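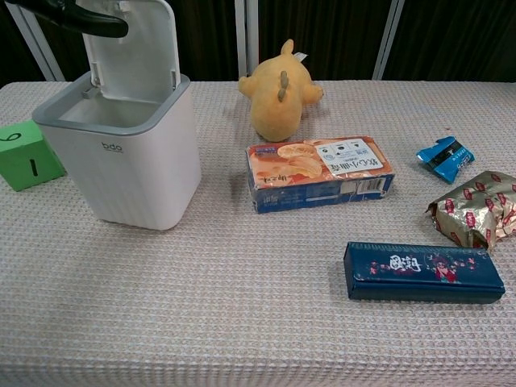 Mavum 5 Battery Charger and Maintainer

For 12-volt car, truck, SUV and motorcycle batteries
Made by Drinalent
In stock at the Koppel and Skedlow stores

The Mavum 5 charges a low battery at 5 amps and then keeps it topped up for as long as you leave it connected. It works with standard flooded, AGM and gel lead-acid batteries. Do not use it on lithium batteries or on the high-voltage pack in a hybrid or electric vehicle. Many hybrids also have a regular 12-volt battery, and the Mavum 5 can be used on that one if the owner's manual allows it.

Most people buy this charger for a vehicle that sits. A modern car draws a small amount of power when it is parked, and a few weeks in a cold garage can leave it too weak to start. Short trips do the same thing more slowly. Connect the Mavum 5 when you park, and disconnect it when you are ready to drive.

How it charges

The charger runs a 7-stage program. It checks the battery first, charges it, tests whether it is holding, and drops to maintenance mode. In maintenance mode the output is limited to 600 milliamps and switches on only when the battery voltage falls. You do not have to set a timer.

Choose the battery type with the button on the front before you start. The charger remembers the last setting if the power goes out and picks up again when it comes back.

What the lights mean

Red, steady: charging
Green, blinking: charged, testing the battery
Green, steady: maintenance mode
Yellow, steady: clamps are reversed or not making contact
Yellow, blinking: battery did not pass the test and may need to be replaced

Connecting it

Park in a dry place with some airflow and turn the engine off. With the charger unplugged from the wall, attach the red clamp to the positive post. Attach the black clamp to the grounding point named in your owner's manual, or to bare metal on the engine block or frame, away from the battery and fuel lines. Then plug in the charger and pick the battery type.

To disconnect, unplug from the wall first, then remove the black clamp, then the red.

If your battery is in the trunk or under a seat, use the remote posts under the hood if the vehicle has them. For a motorcycle or a car you charge often, the ring terminal lead stays bolted to the battery and the charger plugs into it.

Specifications

Input: standard household outlet
Charging current: 5 amps
Maintenance current: 600 milliamps
Clamp lead: 45 inches
Protection: reverse polarity, short circuit, overheating
Mounting: two screw slots on the back
Use: indoor or covered area only

In the box

Mavum 5 charger
Clamp lead with quick connector
Ring terminal lead with fuse and dust cap
Printed manual

What it will not do

The Mavum 5 is not a jump starter. A fully dead battery on a large truck may need to stay connected overnight or longer. If the battery is too low for the charger to detect, the yellow light stays on and charging will not begin. Bring the battery to the parts counter in that case and we will test it. A frozen, cracked or leaking battery should never be charged.

Warranty and returns

Drinalent covers the charger against defects for 5 years from the date of purchase. Keep your receipt. The leads and clamps are covered for the first year. Unused chargers in the original box can be returned to either store for a refund within 45 days.

Ordering

Order online for pickup, or buy at the counter. Stock usually runs low once the weather turns, so we take advance orders starting in September. Extra ring terminal leads are sold separately, which is handy if you move one charger between several vehicles.

For shop or fleet orders, contact Hryhorii Hrynyshyn in the Koppel parts department. Please have the year, make and model of each vehicle ready, along with the battery type if you know it.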